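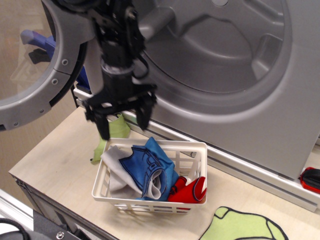 Segundo um leitor que já passou pela mesma compra, o preço da garra é o que menos pesa: no orçamento dele, a fixação, os cabos e as horas de reprogramação ficaram acima da própria ferramenta. Os nossos números dão-lhe razão em parte.

A Wenidine de dois dedos paralelos custou-nos 1102 euros, sem IVA. A placa adaptadora da Inwood acrescentou 161 euros e demorou 5 semanas a chegar, prazo que convém inscrever no plano antes de marcar a integração.

Avaliámo-la com roupa de brincar, um cesto branco de plástico e uma máquina de lavar de brinquedo com a porta redonda aberta. Tecido pequeno e mole é um caso exigente para dedos rígidos. Em 40 ciclos de recolha, a abertura foi repetível e o fecho não apresentou folga mensurável. O ponto fraco são as pontas de origem — lisas demais para uma só camada de pano. Contem com um segundo par, revestido.

A iluminação Moritex ficou fora desta fase. A proposta da Ó Briain incluía-a num pacote com manutenção anual, mas sem discriminar valores, e não a pudemos comparar.

Prós: montagem simples, documentação completa, peças de desgaste vendidas à unidade. Contras: prazo do adaptador, pontas de origem, cabo curto.

Recomendada para bancada de ensaio. Para produção, pedir primeiro uma unidade à consignação.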